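Le grand retour de Cokix, ou presque

Ils l'ont donc fait. Cokix revient à l'antenne, générique compris, et depuis l'annonce on me demande si je suis content. Je réponds que j'attends de voir, et on me regarde comme si j'avais insulté une grand-mère.

Pour ceux qui n'avaient pas la télé le mercredi : Cokix, c'étaient deux marionnettes, Tititik et Lie, coincées dans un phare avec un animateur en pull qui lisait le courrier. Le décor bougeait quand on claquait la porte. Tititik coupait la parole à tout le monde et Lie boudait. J'ai regardé ça pendant des années, je connais encore la chanson du facteur, je ne vais pas faire le malin.

Seulement voilà, j'ai vu l'émission spéciale de juillet, celle qui a servi de ballon d'essai. Vingt minutes, dont une bonne moitié d'extraits d'époque. Le reste, c'était des invités qui racontaient leur goûter. Trois sketches neufs en tout, et le meilleur était un ancien, rejoué plus lentement. La chaîne a annoncé ensuite avoir reçu 2645 lettres enthousiastes. Je veux bien, mais combien de lettres tièdes ? On ne les lit jamais à l'antenne, celles-là.

Ce qui m'inquiète surtout, c'est Vunness, la société qui produit la nouvelle version. On leur doit déjà deux jeux du samedi soir où le public applaudit avant la fin des phrases. Leur dossier de presse parle de « moderniser l'univers ». Le phare n'avait pas d'univers, il avait une porte qui claquait - et un animateur qui avait l'air de s'amuser.
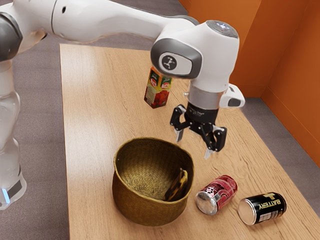 Ma sœur trouve que j'exagère, que les enfants d'aujourd'hui n'ont jamais vu l'original et qu'ils riront très bien sans moi. Possible. Mais alors pourquoi programmer ça à 20 heures, quand les petits sont censés se coucher ? C'est nous qu'on vise, les trentenaires attendris, avec la cassette en vente à la sortie.

Je regarderai le premier numéro, évidemment. Si Lie se met à chanter du rap, j'éteins.

Janvier 2000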